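Contre le pli parfait

Noémie Huet

Lundi, sept heures du soir, le linge est sec et je n'ai pas envie. Voilà, c'est dit. Je devrais plier. En trois, comme on nous l'a appris : les manches dedans, le bas qui remonte, le rectangle bien droit qu'on range debout dans le tiroir. Je connais la méthode, je l'ai suivie pendant deux ans. J'avais même acheté les séparateurs Sanholm, ceux en carton épais. Ils servent aujourd'hui à ranger des câbles.

Je voudrais défendre ici une idée pas très populaire : le linge n'a pas besoin d'être plié. Pas tout. Pas la plupart. On plie pour les autres, pour la belle-mère qui ouvrirait l'armoire, pour une photo qu'on ne prendra pas.

Comptons un peu, quand même. Chez nous, à trois, une semaine ordinaire donne jusqu'à 56 pièces, chaussettes comprises. J'ai noté une fois, par mauvaise humeur. Les torchons, les serviettes, les pyjamas, les tee-shirts de sport qui finiront de toute façon en boule au fond d'un sac. Combien là-dedans méritent le pli ? Les chemises. Les draps, peut-être, parce qu'ils prennent trop de place autrement. Le reste, non.

On me répond toujours la même chose : et les faux plis ? Mais une serviette froissée essuie aussi bien. Un torchon aussi. Un pull roulé vite fait se détend sur le dos en dix minutes. Et les chiffons, parlons-en, il y a des gens qui repassent les chiffons. Ma grand-mère en était, je l'aimais beaucoup, elle y passait ses dimanches après-midi et elle s'en plaignait tous les dimanches soir.

Ensuite l'argument moral, le pire. Maison rangée, tête rangée. Le catalogue Flivum en a fait des pages entières, armoires ouvertes, piles au cordeau, du beige partout. Très joli. Personne n'y cherche un deuxième collant à huit heures moins cinq. Chez moi la tête va plutôt mieux depuis que j'ai arrêté les piles. Moins de reproches aussi, car la pile, il faut bien le dire, avait une propriétaire : moi. C'est moi qui savais où allait quoi, donc c'est moi qui rangeait. Un panier, tout le monde comprend. On met dedans, on prend dedans.

Parce que c'est ça ma proposition, elle est modeste : le panier. Un vrai, large, assez joli pour rester dehors. On trie à la louche, par usage, le linge de bain d'un côté, les vêtements de l'autre, et on s'en va. Pas d'étiquettes surtout ! L'étiquette c'est le début du retour au pli.

J'admets les limites. Le lin, non, le lin se venge. La laine fine n'aime pas rester écrasée sous une pile de jeans. Et il y a des soirs où plier fait du bien, la radio allumée, les mains occupées, je ne vais pas mentir, j'aime encore plier les draps à deux. C'est presque une danse et on rit toujours au même moment. Mais c'est un plaisir, alors qu'on le traite en plaisir. On ne devrait pas avoir à s'excuser les autres soirs.

Un tissu en tas, d'ailleurs, ce n'est pas laid. Le rouge surtout : la lumière accroche le haut des plis, le creux reste sombre, on dirait un petit paysage. Le bleu à côté du noir dans le panier blanc, ça me plaît davantage que n'importe quelle étagère de magasin. Question de goût, j'entends bien. Mais le goût du carré n'est qu'un goût lui aussi, et on nous l'a vendu commme une vertu.

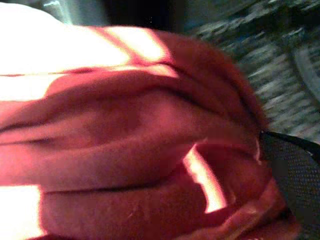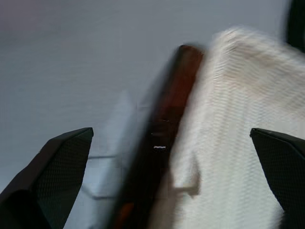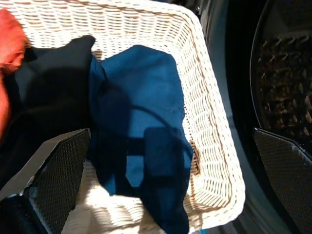

Du tissu, sans pli au carré. Dans la dernière, le bleu et le noir au panier.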